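Section 7. Faults and Recovery

7.3 Gripper stall during a kitchen counter task

This section applies to the Mostongate arm when it is mounted over a counter and set up with the Yupanqui task controller. A gripper stall is reported on the controller as code 566. The fault means that the gripper motor drew full current and the fingers did not move for 2 seconds. The arm holds its position after the fault. It does not retract on its own.

The usual places for a stall are drawer fronts, knobs and the edges of heavy objects. Stalls in mid-air are less common and are covered in 7.4.

CAUTION: The joints stay powered while the arm is holding. Do not put a hand between the gripper and a drawer, a wall or the counter until step 3 is complete.

CAUTION: Do not press Resume to clear a 566 fault. Resume repeats the last motion from the stalled position and can pull a drawer unit off the counter.

Before you start

Have the key for the hold switch with you. A second person is needed if the arm is carrying anything made of glass or anything with liquid in it.

Clearing the fault

1. Press Stop on the pendant. The status light changes from flashing amber to steady amber.

2. Turn off any stove, toaster or other heating appliance within reach of the arm. Unplug countertop appliances at the wall.

3. Support the forearm with one hand from the side, above the last joint, then turn the hold switch to Release. The arm drops slightly when the brakes let go. Keep clear of the fingers.

4. Open the fingers with the thumbwheel on the gripper body. If the wheel does not turn, go to step 9.

5. Lift the gripper straight up until it is clear of the object. Do not pull it toward you with a drawer knob still between the fingers.

6. Check the cables where they loop around the joints. Look for flattened spots, cuts and connectors that have backed out. A damaged cable must be replaced before power is restored.

7. Turn the hold switch to Lock and press Home. Stand outside the marked reach area while the arm moves.

8. Run the finger test from the Service menu. The gripper opens and closes 19 times. If code 566 comes back during the test, the fault is in the gripper and not at the counter.

9. If the thumbwheel is stuck, leave the hold switch at Release, rest the arm on its support stand and disconnect the main plug. Remove the two screws at the base of the gripper and take it off. Send it to Olside for repair.

Note: Step 9 erases the finger calibration. Repeat section 4.2 after the gripper is refitted.

Note: Revision of 5 September 2024. Step 2 was added after an incident at the Drernport test kitchen, where an arm stalled on a drawer and was released over a toaster that was still plugged in. The report was filed by Kulap Chaimongkol. Earlier printings of this section went directly from Stop to Release and should be discarded.

Checking the work area before restart

Move loose towels away from the path of the arm. Push small bottles and jars back from the drawers. Drawer units that are not fixed to the counter need a non-slip mat. If objects have been moved, teach their positions again before running the task.

Write the fault in the log with the time, the task name and the object being handled. Gripper pads are due for replacement at 2000 cycles, and repeated stalls before that point should be reported to Boyang Cao at Olside service. 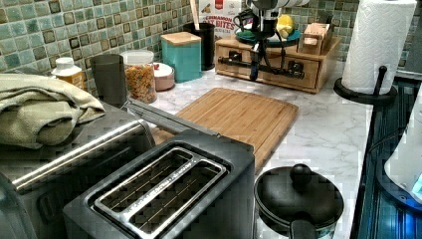
Can I clear a 566 fault by switching the controller off and on again?

Restarting the controller removes the code from the display but leaves the fingers where they stalled, and the fault will return at the next gripper command. Follow steps 1 through 8 first, then restart if the controller asks for it.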